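発表者ノート(木曜午後の部、持ち時間15分+質疑)
題目:手首カメラ画像を用いたメモリモジュール挿入動作の模倣学習
発表:Rosaire Turcotte

スライド1 表紙

所属と名前だけ言って次へ。共同研究先のDrellholmへの謝辞は最後のスライドにあるので、ここでは触れない。

スライド2 何をやったか

デスクトップPCのマザーボードに、メモリモジュールを差し込む作業を扱いました。使ったのはロボットアーム1台と平行グリッパ、それに手首に付けた小型カメラです。力覚センサは使っていません。人が遠隔操作で集めたデモを使って方策を学習させ、どこまでできてどこで失敗するかを調べました。

今日の話は、データの集め方、方策の構成、結果、失敗の内訳の順です。時間が押したら方策の構成は飛ばす。論文を読めば分かるところなので。

スライド3 なぜメモリか

ピンやペグの挿入は研究が多く、治具の穴に丸棒を入れる課題なら成功率はかなり高いところまで来ています。メモリモジュールの場合は次の点が違います。

まず、部品が薄くて長い。つかむ位置が端に寄ると、押し込んだときに傾きます。次に、切り欠きがあるので向きを間違えると入りません。それから、スロットの周りに背の高い部品やケーブルがあり、グリッパの通り道が限られます。最後に、押し込む力がそこそこ要ります。軽く置いただけではラッチがかかりません。

会場に組み立てをやったことのある人が多そうなら、ここで手を挙げてもらう。少なければそのまま進む。

スライド4 環境

筐体はケースに入れたままです。基板だけを机に置いて固定する設定のほうが簡単ですが、PlevauとPennerの二つの環境では、どちらもケース込みで行いました。ケーブルも外していません。Plevauがデータ収集用、Pennerが評価専用の環境です。Pennerのほうは照明の位置を変えてあり、学習には一切使っていません。

質問が出やすいところ:ケースの固定方法。底面を作業台にクランプで止めています。ただし毎回同じ位置に戻してはおらず、エピソードごとに手で少しずらして止め直しています。

スライド5 手首カメラから見た作業

ここは少し時間を取る。画像を出してから数秒待って話し始める。
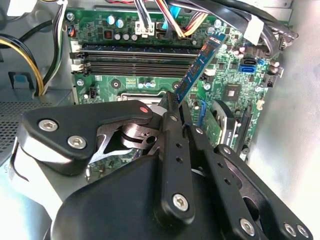 図1 手首カメラの画像。グリッパが把持した青いRAMモジュールと、基板上のメモリスロット。

方策に入る画像は、この視点のものです。見てほしいのはモジュールの角度で、スロットの列は横に走っているのに、モジュールは大きく斜めになっています。下側の端がスロットのほうを向いています。挿入するには、ここから姿勢を合わせなければなりません。

もう一つは隠れ方です。画像の下半分はグリッパが占めていて、CPUソケットの金具も一部が隠れています。スロットの左端にある白い留め具は見えていますが、右のほうではモジュールがスロットの上を横切っています。位置合わせに一番使いたいところに、持っている部品そのものが重なるわけです。

(ポインタでスロット左端の留め具を指す。右上の黒いケーブルも指す。モジュールの上側の端がケーブルの近くまで来ていることを言う。)

固定カメラを追加すれば楽になるのではという質問はほぼ必ず来ます。試しました。スライド11で答えるので、ここでは「後で触れます」とだけ言う。

スライド6 データ収集

遠隔操作のデモは全部で224エピソードです。そのうち、操作者が途中でやめたものと、記録に欠落があったものを除いて、学習に使ったのが196エピソードです。操作者は4人で、慣れの差がかなりあります。

1エピソードは、モジュールをトレイから取るところから始まり、ラッチがかかってグリッパを開くところで終わります。途中のやり直しは残しました。一度当てて入らず、少し引いて角度を直す動きがデモの中にそのまま入っています。最初はきれいなデモだけに絞っていたのですが、そうすると学習した方策が、引っかかった状態から動けなくなりました。

操作者への指示は短くしました。「急がない」「ケーブルを引っかけたら離して戻る」の二つだけです。それ以外は任せています。

スライド7 方策の構成(時間がなければ飛ばす)

入力は手首カメラの画像と関節角、グリッパの開き幅です。画像は224画素四方に縮小しています。エピソード数と同じ数字ですが偶然です。ここで混乱する人がいるので、口頭で一言入れる。

出力は手先の相対移動と開閉指令で、まとめて数ステップ先まで予測します。画像エンコーダは事前学習済みのものから始めて、全体を一緒に更新しました。特別なことはしていません。

工夫したのは終盤の押し込みだけです。挿入の直前になると画像の変化がとても小さくなり、方策が止まりがちでした。そこで手先の指令値と実際の位置の差を入力に加えました。押し当てて進まないときに差が大きくなるので、力の代わりのような信号になります。

スライド8 評価のやり方

評価は3段階に分けました。把持、位置合わせ、押し込みです。前の段階に失敗したらその試行は終わりとし、人は手を出しません。

成功の判定は、グリッパが離れた後に人が目視で確認し、モジュールを軽く引いて抜けないことを確かめました。電源は入れていません。動作確認までやってほしいという意見は査読でもありました。正直に答える:やっていません。

比較対象は、直前のスライドで言った位置の差を入れない方策と、やり直しを除いたデモで学習した方策です。

スライド9 結果

棒グラフを左から順に説明する。数値を読み上げる必要はない。

把持の段階では三つの方策に差がありません。位置合わせでは、やり直しを除いた方策が落ちます。押し込みでは、位置の差を入れない方策がはっきり落ちます。両方を入れたものが、どちらの環境でも一番上でした。

Pennerでは全体に下がっています。下がり方が大きいのは位置合わせです。照明の向きが変わって、グリッパの黒い面や金属部分の反射の出方が違ったことが影響したと見ていますが、切り分けの実験は済んでいません。断定しないこと。

スライド10 失敗の内訳

一番多いのは、隣のスロットに合わせてしまう失敗です。スロットは細長いものが平行に並んでいて、手首カメラに近い距離で入ると、どの列にいるかの手がかりが減ります。デモでは毎回同じ列に入れているのに起きます。

次が片側だけ入る失敗です。モジュールの一方の端が先に沈んで、反対側が浮いたまま方策がグリッパを開きます。人ならここで指を置き直して、浮いた側を押します。デモにもその動きはありますが、数が足りなかったようです。

ケーブルとの接触もありました。ケーブルは少し触れる程度なら問題になりませんが、指の間に挟むと戻れません。動画を一本流す。音は切っておく。

基板を壊したかと聞かれたら:ラッチを1個折りました。方策ではなく、収集中の操作です。

スライド11 固定カメラを足した場合

斜め上に固定カメラを1台追加した条件です。Plevauでは位置合わせの成功率が上がりました。Pennerではほとんど変わりませんでした。カメラの取り付け位置が二つの環境で完全には揃っておらず、そのずれに弱かったと考えています。

手首カメラだけの構成は、取り付け直してもアームとの関係が変わりません。工場のPrimotthorpeで試すときに、外部カメラを立てる場所がないという事情もありました。現場での試験は始めたばかりで、今日は数字を出しません。聞かれても出さない。

スライド12 残っていること

基板の機種を増やすこと。今回は1機種だけなので、スロットの向きや周りの部品が違うとどうなるかは分かりません。モジュールの色や形についても同じです。

隣のスロットに入る問題については、遠い位置で列を決めておき、近づく間それを保持する方法を試しています。過去の画像を何枚か入力に足すだけでもある程度は減りますが、動きが遅くなる副作用が出ています。

スライド13 謝辞

Drellholmの皆さん、データ収集に参加した操作者の4人に感謝します。

質疑用の予備スライドは14から17。学習時間の表が15、操作者ごとの成功率が16。操作者ごとの表は、聞かれたときだけ出す。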